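Can a machine fold and put away laundry yet? (home or small shop)

Posted in Home Automation > Cleaning and Laundry

Wimovine

I do the wash for a small guesthouse with 12 rooms, plus shirts for the people who work the front desk. The washing and drying are no trouble. The folding takes up most of my afternoon, mainly the shirts, which are button-ups and don't stack well if they are folded badly.

I have a robot vacuum that does the hallway and I'm happy with it. That made me wonder if there is anything for folding that a normal person can buy and leave alone. I don't mind if it is slow. I would let it run overnight. My budget is limited but I could go up to the price of a good commercial dryer if it really saved the hours.

I have seen videos of robot arms folding towels and I can't tell how much of that is real. I would also like to know what is hard about it. A vacuum finds its way around chair legs, and a shirt just lies there.

Edited to add: sheets I can send out. I am asking about shirts, and maybe the checked kitchen cloths.

Skutden

No. Buy a folding board. Mine was cheap and it has lasted for years.

Gunther Harms

I worked in a commercial laundry for 19 years, the last part of it keeping the machines running, so I can tell you about that side.

Machines that fold flat goods have been around for a long time. Sheets, tablecloths and towels go in at one end and come out folded at the other. They work well, but a person stands at the front and feeds every piece in, usually by the corners. The machine never has to find the corner. For shirts there are folding tables where you button the shirt, lay it face down, straighten the sleeves and press a pedal. The machine does the last few seconds and you do the rest. I timed it once on our line out of curiosity, and most of the work on each shirt was picking it up and getting it straight.

That is the part you are asking a robot to do. A chair leg is the same shape every day. A shirt out of the dryer is a different shape each time, and half of it is hidden under the other half. You find the collar by feel as much as by looking. If you pull on the wrong layer the whole thing changes and you start over.

The robot arms in the videos are real as far as I know, but check whether the video is sped up and whether somebody is steering the arms. Also look at how the shirt starts out. If it is already spread flat on the table, the hard part was done before the video began.

For your guesthouse I would not spend the money. Hang the shirts straight from the dryer while they are warm and fold only what has to be folded. For the kitchen cloths, ask whoever does your sheets if they will take those too. Ours charged by weight and small cloths added very little.

Edeltraud Wunderlich

I agree with Gunther on most of it, and I would add something about where the learning comes from, since you asked why it is hard.

One way people go about it now is to record a person doing the chore many times. Sometimes the person wears gloves with sensors so that the hand movements are recorded along with the video. The machine is then trained on those recordings. It needs a lot of them, with different shirts, different tables and different starting heaps, or it only learns the one shirt. I keep a folder of links on this and have 103 saved, and very few of them show a heap of clothes being dealt with from start to finish with no help.

The pictures I'm adding are of the kind of work that gets recorded. It is plaid shirts and checked cloth on a gray surface, nothing special, and it's the same sort of thing you have in your basket.
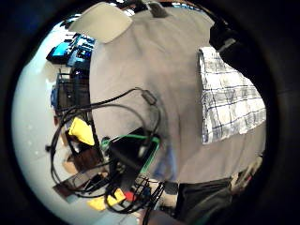
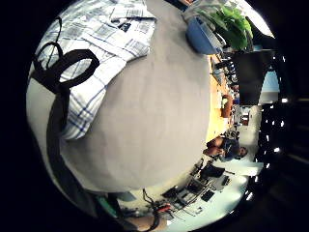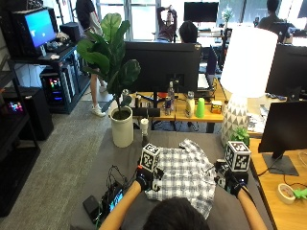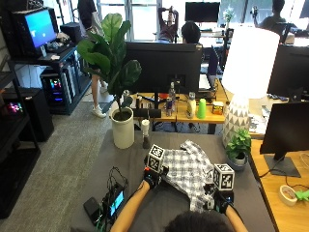 What I would do in your place

Wait, and don't put down a deposit on anything. If a seller tells you their machine folds shirts, ask these before you talk about price:

Can I bring my own shirts to the demonstration, in a basket, not laid out?
Who buttons them?
What does it do when it drops one?
How many shirts in an hour, at normal speed, with nobody near it?

I put those four to a dealer at a trade show last September and got a clear reply to the second one only. He said the customer buttons them.

Putting away is a separate job again. Drawers and hangers are harder than a flat shelf, so if you ever do buy something, plan on open shelves.

Wimovine

Thank you both. I hadn't thought about who feeds the machine. I'll try hanging the desk shirts and ask the sheet people about the cloths. Skutden, which folding board is it, and does it take an extra large?

Skutden

No name on it. Takes a large. With an extra large the sleeves stick out and you tuck them in by hand.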